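Stodar hardwax oil, the small can, two coats on a butcher block top
Review by Iresha Mridha

Short version, bought it in February, used it twice, would buy again but not at full price. Long version below, typed on my lunch so forgive the spelling.

I needed something for a work surface. Not a cutting board, nobody eats off it. Had been using plain mineral oil, which is fine until you set a mug down. Paid 32 dollars for the can. The Satside one was cheaper but the store was out and I wasn't waiting.
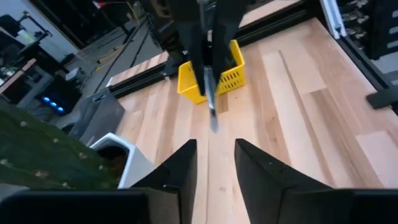

Color was my big worry. Most oils go orange on me, and I've ruined a shelf that way. Stodar says "natural" on the lid and it's pretty close, maybe a hair warmer than bare. With butcher block you want the planks to stay different from each other, blond next to tan next to that pale honey, long straight grain and all. A stain flattens that. An oil shouldn't. Did a test patch underneath first, you should too.

Putting it on. Rag, thin, wipe off the extra, walk away. The can says to stir and it means it, the stuff at the bottom is like cold gravy. Sanded to 120 before. First coat drank up fast, second hardly took any. Smell is strong for the first evening then mostly gone by morning. Windows open, seriously.

Gloves came in the lid, one size, too big. Threw them out and used my own. 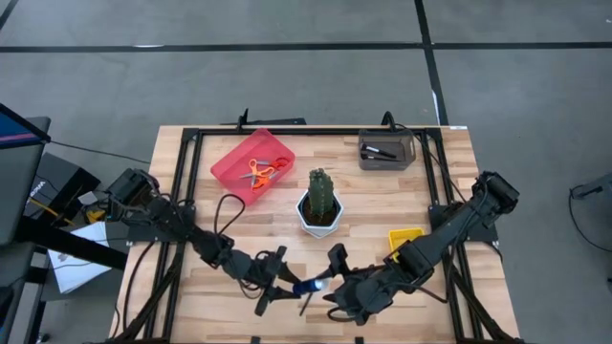
Cure time is where I got impatient. Label wants 84 hours before anything heavy and I'd plan for all of it, clear the top and keep it clear. Anything with a hard edge will mark a soft finish, and so will stuff you forget about, like a black rail frame sitting right on the wood. Take that kind of thing off first if you can. If you cant, mask along it and go slow with a small brush. I got a shiny ridge on one side from rushing and had to scuff it back.

Coverage was better than I expected, still a third of the can left. Lid seals badly though. Tap it down with a block or you'll have a skin on top by next month.

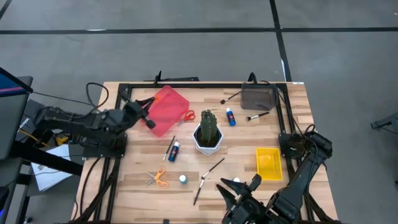
Can you put it over old mineral oil?
Wipe the top down with mineral spirits, let it dry overnight, then sand. Skip that and it stays tacky.

Water beads up nice. Coffee ring wiped off after an hour, red marker did not. Tendeo wax on top gave a bit more shine but I dont think it needs it.

Four out of five. Loses one for the lid and teh gloves.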